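June 13, 2025. Handheld kit review, continued

Broltico want the loaner back in September and a written opinion before that, so I am trying to form one. So far I have a list of complaints and a sore thumb.

Unboxing took most of the morning. The quick start guide is quick in the sense that it skips steps. It goes from "charge both grippers" straight to "begin your first session," and the part where you pair left with right lives in a separate PDF that Umesh Bhatt found by guessing the web address. Pairing worked on the third try. I had the two sides swapped on the first, which the software accepted without comment and then drew my arms crossed like a pretzel.

Calibration is better than the Drakmont set we had before. You wave the things at yourself, turn the marker cubes over a few times, and a bar fills up. Carolina thinks the bar is decorative. I got through it sitting down, which the guide does not forbid.

Then soft goods, which is the part we care about. The sales sheet is full of blocks and cups. Any gripper can pick up a cup. Ask it to take a bath mat by two corners on a tile floor and you learn what the finger pads are made of, morally speaking.
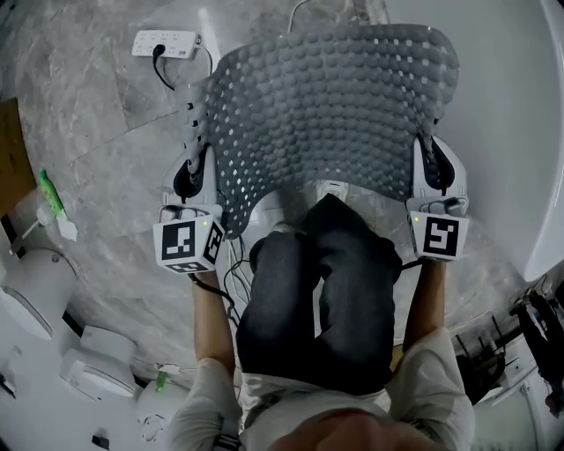

Notes on grip: the pads hold well on rubbery stuff and less well on anything fuzzy (tried my sleeve). The trigger travel is long and most of the force arrives in the last little bit, so a light pinch takes concentration. Fine for one mat. Less fine by the end of an afternoon, see thumb.

Notes on cables: too many. I would pay extra for fewer. Alaric Montoya says the wireless version is "on the roadmap," a place where I assume it is very happy.

Price as quoted is 3,738 for the pair with software, plus 422 a year for support. Support so far is one email from Fitzgerald Van Dusen asking if I had tried pairing them. The license caps us at 1,000 sessions before the next tier. Birdie wants to know if a failed session counts against it. So do I, with some urgency.

To do:
- ask Broltico about failed sessions, in writing
- replacement pads: price, and do they come off without a knife
- repeat the mat with left and right triggers set to the same stiffness, if that setting exists
- same task with the Imside pair when it arrives
- return Umesh's screwdriver

Leaning toward a yes on the hardware and a no on the support plan.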